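Hastudden Round Café Table – White Top

Price: £79
Delivery: 2 to 6 working days
In stock

We have sold a good many tables over the years, and the Hastudden is the one we keep coming back to ourselves (there is one in our own kitchen, covered in post most mornings). It's a friendly little round table for tea, toast and the crossword, and it tucks into a corner where a square one would have you catching your hip every time you went past.

The top is white and wipes clean with a damp cloth and a drop of washing-up liquid. Please don't use scouring pads or anything with bleach in it – we've seen what they do, and it's a shame on a nice table. Coffee rings come up easily if you get to them the same day.

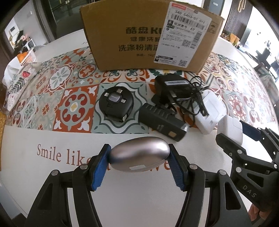 Round white top with reddish-brown lettering, earbud case in silver-grey.

The lettered tops come from the Clollis range and cost the same as the plain ones. If you'd like yours plain, just pick "no lettering" when you order. The Drilmont base comes in a separate box, and most people have the whole thing standing in 30 minutes, with time for a biscuit halfway through!

Matching Bondarchuk stools are due back in October. Pop your email in the box and we'll let you know when they arrive.

Returns: 30 days, in the original packing please.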